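**Ticket: breaker trips in second-floor break room, Cullton office**
Status: open, waiting on electrician
Reported by: Farah Ginting
Assigned to: Slamet Latuheru

**Wednesday, 8:10 a.m.** Farah reports that the counter outlets lost power twice this week, both times before 9. The hallway lights stayed on. Breaker 12 was found tripped and was reset.

**8:45 a.m.** Checked the panel. Breaker 12 feeds the counter outlets and also the copier alcove next door. The label only says "kitchen." Copier was warming up when I got there.

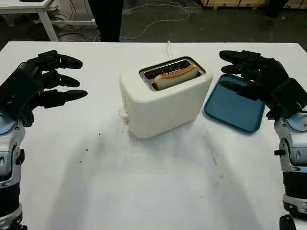 **10:20 a.m.** Ran the copier and the kettle together. Tripped after 90 seconds. Reset, ran the kettle alone for 10 minutes, no trip. Ran the copier alone, no trip.

**11:05 a.m.** Moved the copier to the outlet by the supply closet, which is on breaker 14. Saodah Sumampouw confirmed it prints and scans from there. The cord reaches without an extension.

**1:30 p.m.** Called Retura to have the circuit looked at. Vaida Stankevičius quoted 300 for the visit, parts extra. Sent to Anisa Wijaya for approval.

To do: relabel the panel. Leave the copier where it is until Retura has been out.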